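How I pack my ruck for a timed march

My first timed ruck at Widville was a mess. I had 40 pounds thrown in any old way, and by mile 2 the whole load was slapping my lower back. Dorota Grabowska, who ran our platoon, made me dump it out and start over.

Start with your sleeping bag at the bottom. Heavy stuff goes next, up high and tight to your spine - water, plates, whatever you've got. Fill the gaps with socks. Then cinch every strap, jump up and down a few times, and cinch again!
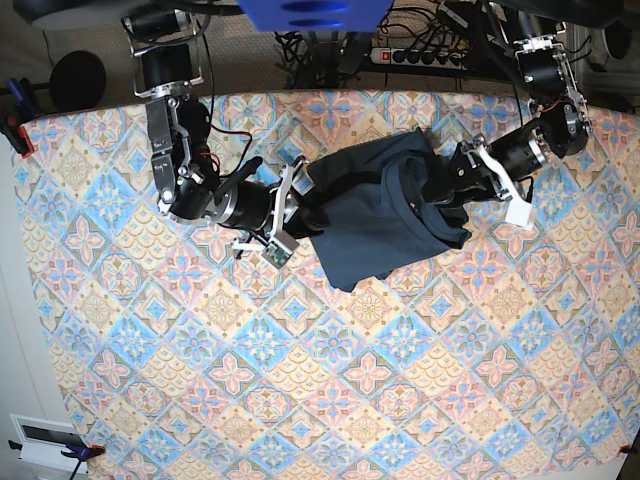 Clothes go in last, and I roll all of mine. Lay the shirt flat, fold the bottom hem up a few inches to make a cuff, fold the sides in and roll down from the collar. Then flip the cuff over the roll to lock it. Any table will do, and a patterned cloth with diamonds all over it is handy for keeping your folds straight, especially with something dark like navy. Stuff the rolls in a waterproof bag and squeeze the air out before you close it.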